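Bimura play kitchen set with toaster oven — review after a month

Quick one as I'm typing this with one eye on the bath. Bought the Bimura set in July for my two (four and nearly six) plus whichever cousins turn up. Wanted something that wasn't pink, wasn't enormous, and didn't sing. Got it from Donico, came in 60 something different layers of paper, box a bit squashed, contents fine.

No assembly. Lovely. Stickers for the tea towel hooks went straight in the bin.

What I was after was bits they could play with at a table, no big wooden cooker to fall over in the dark. We had the Ronach one before, the flat-pack kitchen, and it took up half of the back room and the doors came off. Sold it for 40 quid and didn't look back.

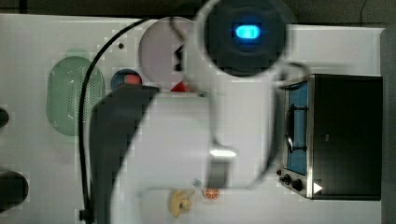
Storage was the thing I worried about most. We've got one low shelf and it's full. All the small stuff goes in the colander, colander goes on the plate, done — takes a minute when they co-operate. The toaster oven lives on the table as it's the bulky one. It's a plain black box with a silver edge, glass door on the front, long curved handle and two black knobs, and I really like that it looks like a grown-up oven and not a cartoon. Bit dark inside though. My youngest shoves a strawberry in, forgets, and we have a hunt at bedtime.

Handle is a good size for little hands. Knobs are a good size too, and mine have been turned every five minutes since it arrived. Nothing has come off yet. Will update if it does.

Food is the weak spot. Not bad, just uneven. The strawberries are great, the others less so, and there's no list in the box telling you what anything is meant to be. I'd have liked a list. A card would do. Thu Lục next door has the Khúc food pack and that came with a little picture sheet, her daughter uses it to write menus (well, squiggles). Same sort of price. You could mix the two happily, they're near enough the same scale.
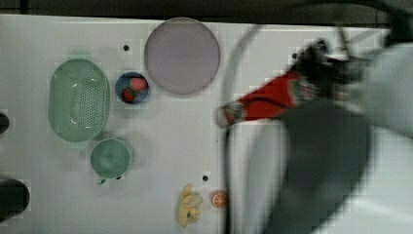
Colours then. I was dreading bright primary everything and it's much softer than that, which matters when it's out in your living room from breakfast on. The mint colander is my favourite, followed by the lavender-pink plate, and the stronger colours are on small things like the little blue bowl and the strawberries in it. Two strawberries pretty much fill that bowl, so don't expect to serve a fruit salad. Green bowl is nice, has a small tab on it, my eldest says its a saucepan and won't be told. As for the pale yellow knobbly bits — ginger? banana? We've had both at the same meal. Currently ginger, on account of granny's soup.

The plate is the most used by miles. Big enough for a whole pretend dinner and it's been a steering wheel, a hat and a bed for a mouse. The colander comes second, mainly for carrying.

Cleaning: warm water, bit of washing up liquid, leave on a towel. The holes in the colander do catch play dough so have a cocktail stick ready. I would not put the oven anywhere near the sink, just wipe it. Haven't tried the dishwasher on any of it and I'm not going to.

Noise: the oven door has a clack to it. Fine at teatime, less fine at six in the morning. Felt pad sorted it.

Age wise I'd say three to six. The nearly-six-year-old has started running a cafe and charged me 80 pounds for toast, so there's life in it for the older ones yet. Under threes I'd keep the small food out of reach, check the leaflet.

Things I'd change
More food, or clearer food
A second plate, they fight over the one
Lid or bag for the lot
Something lighter inside the oven

Things I'd leave alone
The colours
The oven handle
No batteries, thank goodness

Would I buy it again? Yes, for a present definately. At full price I'd hesitate a bit, in a sale no question. The set number on our box was 316 in case there's more than one version going, the picture on the Donico page shows a different bowl.

Four stars. Would be five with the second plate. Right, bath's going cold.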